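Chairs Belong on Shelves

Most offices own more chairs than they use on an ordinary day. The surplus has to go somewhere, and the usual answer is the floor: along a wall, in a corner, or in the aisle between desks.
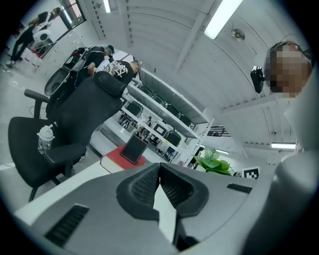
My position is that spare task chairs should be stored off the floor, on open metal shelving, and that the practice should be standard in any shared workroom where the furniture count exceeds the daily headcount.

The argument starts with geometry. A task chair on a five-star base occupies a circle on the floor, and circles pack badly. Two chairs pushed together still leave a wedge of dead space between them, which then collects dust and dropped pens. The bases interlock only if someone takes the trouble to rotate them. A chair of this type does not stack and does not fold. Its one efficient direction is up, and it can only go up if something holds it.

A shelving unit does this at low cost. In the office I rent at Dandanell, the spare chairs stood on the floor until October, when we moved them to racking. The cleared strip measured 16 feet along the wall. It is now a walkway, and a cart passes through it without anyone having to move a seat first.

The first objection is weight. A mesh chair with a steel mechanism is not a light object, and lifting one to chest height is awkward because the base swivels during the lift. I accept this. The remedy is to lock the tilt, lower the seat fully, and have two people lift anything going on the upper level. Chairs in frequent rotation go on the lowest shelf. Chairs waiting for a part go on top. Our set of Printon chairs weighs 23 pounds each without arms, and the rated load of the shelf was never the limiting factor. Depth was. A base that overhangs the shelf will sooner or later catch a sleeve.

The second objection is that casters roll. They do, and a chair on a bare metal shelf should not rely on friction. A lip at the front edge is enough. Laying the chair on its side also works, though it wastes width and marks the armrests. The unit itself should be anchored to the wall – a tall rack with its load near the top should not be left freestanding.

The third objection is appearance. Some people find a rack of chairs untidy, as though the room had become a warehouse. I find a loose chair worse. An unassigned chair on the floor becomes a table within a day. It takes coats, then parcels, then a drink on the edge of the seat, and from then on it is neither seating nor storage. A seat pan is sloped and padded, and it turns. It is a poor surface for a cup. A chair on a shelf is plainly out of service, and people leave it alone.

There is a case for disposal, and it should be considered before any shelving is bought. If a chair has not been used in a year, it should probably leave the building. But meeting sizes vary, cylinders fail, and a replacement ordered through Vasseur took long enough last time that I would not run a room with no reserve. Keep a small one and keep it high.

Contact | Copyright 2023 | Back to top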